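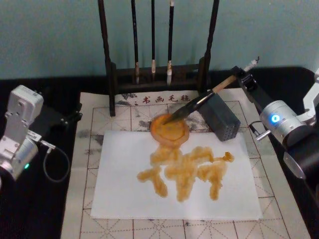
## Plillov brush project, June update

Hi Aparecida, mostly good news this month, plus one fault I'd rather you heard about from me! The right arm has been dropping out of its dip routine. It gets the brush into the dish, the force reading jumps, and the controller keeps pushing for a moment before it stops.
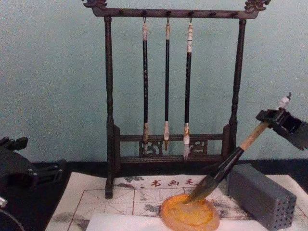
*Right gripper with the brush in the orange dish.*

We logged 5 of these in 580 dips. No one was hurt, but one of them bent a ferrule (my favorite brush, sigh) and I don't like an arm that stops late, so we've cut the speed and nobody reaches over the mat while it's powered.
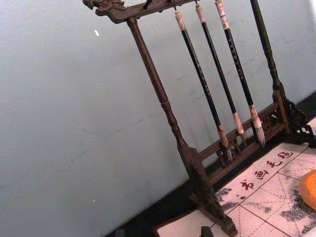 *By Sorcha Corrigan, with log notes from Cleiton Bastos*

Cleiton thinks the force sensor drifts as the wrist warms up. I'm leaning toward the cable, and we've got a spare coming from Kotian so we can settle it. The rack gets its own wrist-camera check before each run now, too.
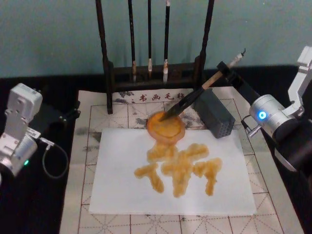
Photo: Kátia Fontes / Iduvmont

Budget is fine. The spare comes to $1,414, out of the repairs line, and I'll need your okay on that before we start the long runs again.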